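How People Used to Say "This Bit Is Mine"

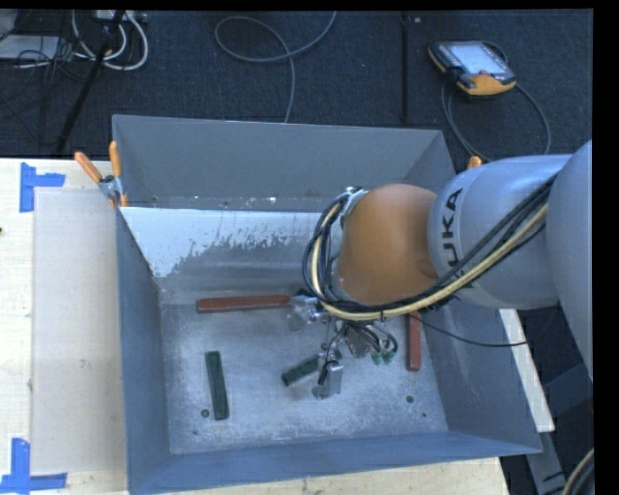
Long before anybody had a map on a phone, people who owned land had to explain where it stopped, and they explained it with whatever was lying about. A typical old deed (a deed is the paper that says who owns a piece of ground) might begin at a big rock, go along to a white oak, follow the brook to a heap of stones, and come back to the big rock. To see the trouble with that, look at the four bars on the floor of the gray metal bin, two red and two dark green. Suppose your deed says your field runs "from the red bar to the green bar." Which red bar? Which green one? You and your neighbor could each choose the pair you liked best and be cross with each other for thirty years. Plenty of neighbors did exactly that.

The old system had a name, metes and bounds. "Metes" are measurements, such as how far you walk and in what direction. "Bounds" are the things you bump into on the way, such as a stream, a wall, or somebody else's cow pasture.

Measuring was done with a chain. It was a real one, made of metal links, and the common sort was 66 feet long. Two people dragged it through the bushes, one at each end. If the ground was swampy, or it was nearly supper, the chain was not always pulled as tight as it should have been. Chains also stretched as they got older.

Let's visit a made-to-measure muddle in the town of Treravholm. The Hagedorn family bought a farm there, and their deed said it held 200 acres, "more or less." Those last three words did a lot of work in old deeds. Next door were the Besens, whose land began "at the crooked maple by the brook." Both families were happy until three things happened. The maple fell over. The brook moved, as brooks do after a good flood. And a new surveyor came in May, walked the lines properly, and found that a strip of meadow 587 feet long belonged to both families, or possibly to neither.

What did people do then? First they asked the oldest person in town, who remembered the maple perfectly and pointed to the wrong side of the brook. Then they went to court. The judge wanted to hear from witnesses, see the deeds, and find out who had been cutting the hay, because using land for a long time could count for something. The meadow was worth very little. The arguing cost rather more.

Towns did try to stop this sort of thing. In parts of New England, neighbors had to walk their shared boundaries every few years and check the marks, a custom called perambulation. (It means "walking around," and it is a fine word for getting out of the house.) In some English parishes, children were taken along and bumped against the boundary stones so they would remember where they were. You may be glad you live now.

If your family has an old deed or two, try this. Take a big sheet of paper and let one inch stand for 200 feet. Start at the first mark and draw each line in the order it is written. If the last line comes back to where you began, the surveyor did a good job. If it ends up somewhere off the edge of the table, you have met a very ordinary old deed.

Words to know
Deed: a paper that passes land from one owner to another.
Abutter: the person whose land touches yours.
Rod: 16 and a half feet. Four rods make one chain.
Acre: 43,560 square feet, and yes, somebody had to work that out.

Next in the Garneo history pages: why your great-great-grandmother's name is spelled five different ways.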